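Home | News | Opinion | Schools | Sports | Contact

Let the Robotics Club Be Slow

By Salma Belkadi

January 13, 2022

The robotics club at our high school has 24 members and two robot arms. It has not entered a competition this year, and some parents have asked why. I think the club made the right choice, and I would like the school board to leave it alone.

Last year the club went to the Nusard Cup. The students built a machine that did one task on one kind of field. They placed in the middle, came home and took it apart. Two students had written nearly all the code. The rest cut parts, carried boxes and cheered. My son was one of those, and he enjoyed the trip, but he could not have told you how the machine found its way across the floor.

This year Ibrahim Omoregie, who teaches physics and runs the club, set a different project. Each pair of students has to teach an arm to find an object on a plain surface and pick it up. That is the whole assignment – one arm, one object, and a written log of every attempt. Zineb Belhaj and her partner have logged 209 attempts so far. Most of them failed.
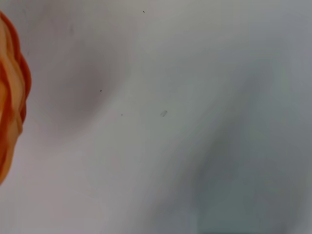
The view from the arm's wrist camera, with the orange object at left.

I have read some of the logs, with the students' permission. They are dull in the way real work is dull. One entry says the program took a shadow for an object and closed on nothing. The next three say the same thing. Then there is a page on lighting, with a sketch of where the lamp stood, and a note to try again with the blinds down. A student who writes that page has learned something about cameras that a trophy would not have taught her.

The argument for competition is that it gives students a deadline and an audience. I accept that. Some of them miss the noise, and Sherif Bensaid, a senior, told me he would go back to the Cup tomorrow. He should have that chance, and a club could do both in different years. But a season built around one event tends to hand the hard parts to whoever is already good at them.

The board will look at club funding again in July. I hope the members ask to see the logs before they ask about medals.

Share | Print | 2 comments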